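Home | Opinion | Letters | Archive

A stop button is not a plan

In July the arm at Gillemard's packing site in Nenach closed on a cup and kept closing. The force limit had been set to 900 in one file and read from another. The cup broke and an operator needed 2 stitches.

The firm's reply was that the task had passed 2,696 simulated runs. I believe them. None of those runs had a wrong limit in them, so none could find it. Wragg, who supplied the software, has since fixed the file. I would sooner see faults put into the simulator on purpose, and the results shown to the people who stand next to the machine.

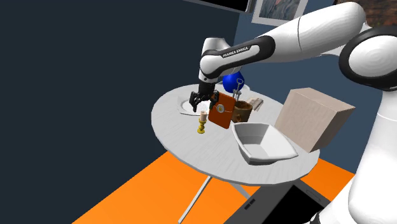

Who should sign off a change to the force limit?

Someone on site who can test it on the real arm before the shift starts.

Willy Declercq

Shares 2 | Comments 2

Nanna Snorradóttir: We log every limit change at our place. It takes a minute.

Cudison: Was the operator told about the two files?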